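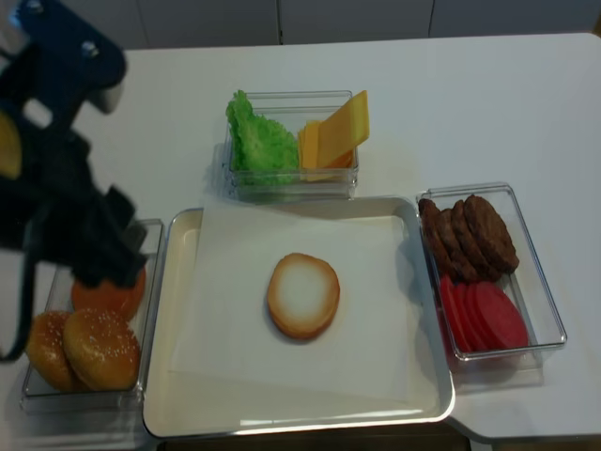 ### 4.2 Does the layout of the ingredients matter?

The usual advice for a sandwich line is to set out the ingredients in the order they will be stacked. Tuominen's handbook repeats it, and so does the Bakus training sheet, but neither gives a measurement. We had doubts about the rule before we began and we still have some. Most reports in its favor compare a tidy station with a messy one, so any gain could come from the tidying alone.

Our station used clear containers placed along three sides of a shallow tray. Buns went to the left. Lettuce and cheese stood at the back, where they could be picked up from above without disturbing the rest.
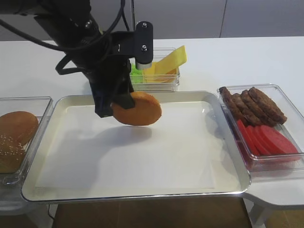 **Figure 3.** A plain bun half held over the paper-lined tray, with the bun container at left.

Over 193 burgers, the "stacking order" layout was faster than the shuffled one in 116 cases. Taken alone, that looks like support for the rule. However, the shuffled layout was always tested second, after the bun container had been refilled, and the refills were less even than the first fill. We can't separate the two effects with the data we have.

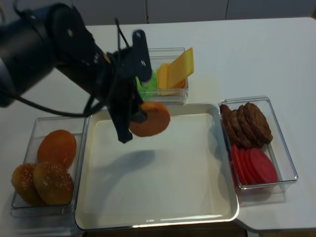
A second problem is what counts as a finished burger. The Zarico scoring sheet gives full marks if every layer is present, even when the top bun has slid halfway off. We scored the stack again with a stricter rule on centering, and most of the difference between layouts went away. The earlier Norkuven trial reported 2,271 burgers and a clear benefit, but it used the looser sheet and does not say who did the scoring.

Packing within a container may deserve more attention than the order of containers. Overlapping slices save space, but they make it harder to tell where one slice ends and the next begins.

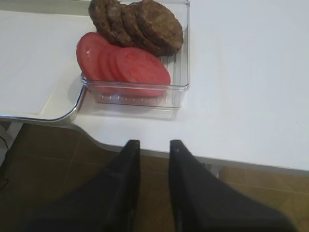 **Figure 4.** Patties at the back of the container and tomato slices in front, both in overlapping rows.

We did not vary the overlap, so this remains a guess. Until someone does, we would treat any advice on station layout with caution, including our own in Section 5.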